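Gastlow Journaling — Help Desk
Ticket: Guided reflections missing after day 5
Opened by: Annatjie Nel
Assigned to: Shireen Chauke
Status: Waiting on customer

Annatjie Nel
Hi! I'm doing the Quiet Mornings program (the 300-day one) and I've gotten stuck in a silly place. Days 1 through 5 were all fine. I finished the day 5 writing, the one where you write a letter to the person you were at sixteen, hit Save, and the little circle filled in like it always does. Next morning there was no day 6. The list just ends. My letter is still there, thank goodness, but the audio for it is gone too and the button says "Return to your path," which takes me right back to the same list.

Things I tried already: logging out and in, the other browser, my old tablet. Same on all of them.

Shireen Chauke
Hi Annatjie, thanks for all the detail, it saves me a bunch of questions. Please don't hit Restart Program while we look at this, it wipes the day markers. Your entries would survive but you'd have to click through everything again.

Can you tell me what it says under Profile, in the line called My Practice Space? And did you change anything in there lately?

Annatjie Nel
Oh, I did! Day 4 asks you to pick a corner of the house and add a photo of it, so I filled that in the night before this started. The line says "Space: saved, pending." I figured pending was normal.
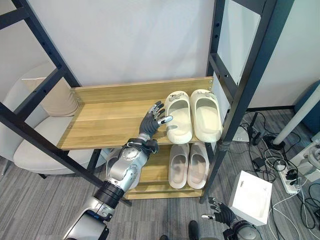

Shelf with the slides

I also typed a note in the box under it, kind of a long one. I copied in a paragraph from Hendrik Van Wyk's book about coming home to yourself — the chapter on doorways — and then my own thoughts after. Could it be the length? The counter under the box went red but it let me save anyway.

Shireen Chauke
It could very well be the length. That box is supposed to stop at 900 characters and it's been letting people sail past it since the February update. When that happens the profile never finishes saving, and day 6 waits for the profile. I've seen it on one other account this month, and there the fix was trimming the note. Would you cut yours down, save, and wait until "pending" goes away before you open the program?

Annatjie Nel
OK, cut it down to my own part only, which was probably the point of the exercise anyway, ha. Saved at 7:40 this morning. It still says pending. I gave it a whole cup of coffee and then the dishes. Then I took out the space and added it back, same note, and now the line says "Space: saved, 1 item pending," so that's a little different at least. 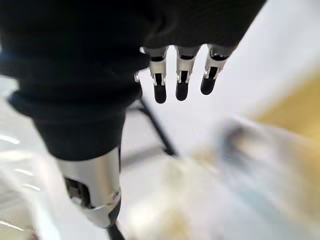
One more thing I noticed while poking around: the reminder email still comes at 6 and it does say "Day 6: What I Was Avoiding." So some part of the system knows I'm on day 6! The link in it opens a blank page with just the Gastlow logo.

Shireen Chauke
That email link is really useful, thank you. I've passed it to Hnat Didenko, who looks after the program side. He says the day 6 page is there for you but your account is sitting at 100 percent on the first section with no second section attached. He has attached it by hand. Could you log out everywhere (tablet too), log back in, and open the program from the main menu? Skip the email link for now, I think it's holding on to the old address.

Annatjie Nel
Logged out on the laptop and the tablet. Day 6 shows up on the laptop! The title is there and so is the writing box. The audio spins and doesn't start, and the tablet still ends at day 5. I'm going to do the writing without the audio tonight so I don't lose the habit. Is it safe to press Save?

Shireen Chauke
Yes, go ahead and save. Maybe keep a copy in a plain document for tonight, just for my nerves. On the tablet, what version number do you see at the bottom of Settings?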